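Feltitz Township Precinct Delegate FAQ

Every other spring we get the same batch of phone calls and emails from folks who have heard there is an open delegate seat in their precinct and would like to know what they'd be getting into. We love those calls! But there are only so many hours in an evening, so we've put the answers we give most often on one page. If yours isn't covered, please write to us anyway.

What is a precinct delegate, anyway?

A precinct delegate is the person your neighbors elect to speak for them inside the county party. You are not a public official, you don't draw a salary, and you won't be voting on taxes or roads. What you do get is a vote at the county convention, where the party picks its officers, argues over its platform and chooses who goes on to the state convention. If you have ever grumbled at the television about the people who run things in the party, well, delegates are the ones who put them there, and a good many of those seats sit empty year after year.

Do I have to be a lifelong conservative?

No. We have delegates who have voted one way since they were old enough to drive, and we have delegates who came over from the other side of the aisle and are still a little shy about saying so. The bylaws ask that you be a registered voter living in the precinct and that you not hold a seat in any other party. Past that, it's between you and the neighbors who sign your form.

How many signatures do I need?

You need 8 valid signatures from registered voters in your own precinct. Please collect a few extra. People move, people forget they never updated their address, and people sign in handwriting that the clerk's office can't match to anything at all. Husbands and wives should each sign on their own line - one signing for both will cost you the two.
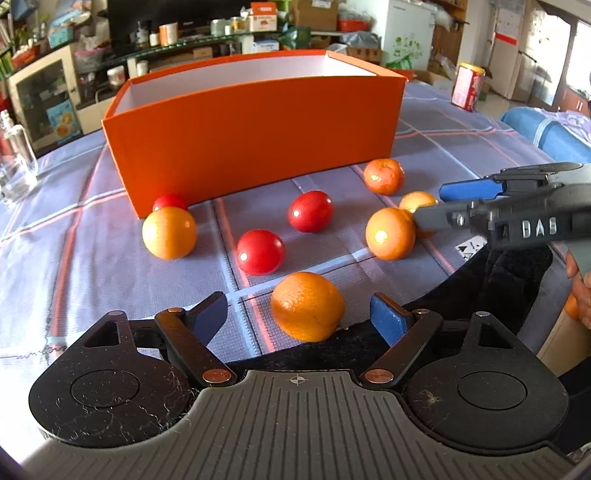

The form itself goes to the township clerk, and it has to be in the clerk's hands by closing time on the deadline day. A postmark doesn't count. We've had perfectly good candidates lose out over this, and it is a sad thing to explain to somebody who spent two weekends knocking on doors. If you can, walk it in yourself and ask for a stamped copy to keep in a drawer.

Which precinct am I in?

Look at your voter card. If you've lost it (most of us have), the clerk can tell you over the phone. Feltitz was redrawn not long ago, and the houses on the north side of Bodik Road are now in a different precinct from the ones across the street. So please don't go by where you used to vote, and don't go by where the folks next door say they vote either, at least if you live anywhere near that line.

Will I have a campaign to run?

Usually not much of one. In most precincts nobody else files and you're elected with a handful of votes. When there is a contest, it tends to be settled by whoever bothered to introduce themselves. A simple card with your name, your street and a sentence or two on why you're running will do fine. The largest precinct in the township has 800 registered voters, and a person with comfortable shoes can cover a good part of that before the primary.

Can the county party help me pay for cards or signs?

We don't spend party money on delegate races, even when there's only one candidate. It keeps the peace. You're free to spend your own money, and you should ask the county clerk what paperwork goes along with that before you buy anything.

How much time does it take once I'm elected?

Plan on the county convention, which eats up most of a Saturday, and a monthly meeting that begins at 7 in the evening in the lower room of the Wijesinghe Building. The meetings are supposed to wrap up by 9. They run over whenever the platform comes up, and last winter's discussion of the road millage went on so long that we carried it over to the next month and then did the same again.

Between meetings, we ask delegates to keep up their walking list, pass along word of who has moved in, and help get absentee applications to neighbors who want one.
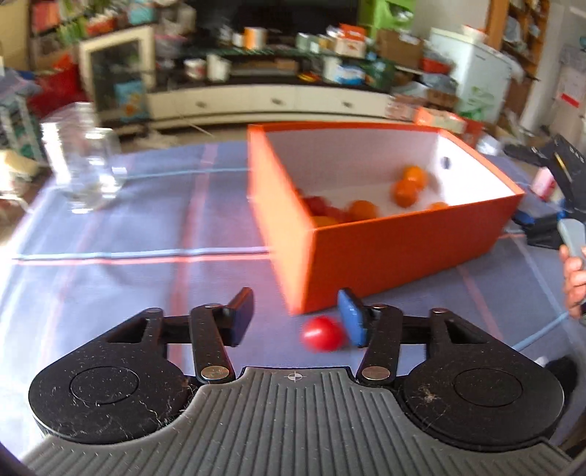

One reader in Vernavora wrote to say that this makes it all sound lighter than it is. In her first year she gave up most of her evenings in October to calls and door knocking, and she'd have liked somebody to warn her. She did add that she is running again.

That's a fair point, and we've taken it to heart. An election year asks more of you than an off year does, and fall asks more than spring. If you can only manage part of it, tell your district chair early on and the calls can be shared out.

What if I disagree with the party on something?

Then you'll have company. Our delegates have split on the millage, on the primary date and on nearly every resolution that comes with more than one page. You can vote no, you can speak against, and you can offer an amendment if you have 2 other delegates willing to sign it. We only ask that amendments come in writing 10 days before the convention so that copies can be made for everyone.

May I come to a meeting before I decide?

Please do! Meetings are open to any registered voter in the county, and there's no need to call ahead. Visitors can't vote, but there is a comment period near the end, and the coffee is free. Use the side door, as the front one is locked after business hours.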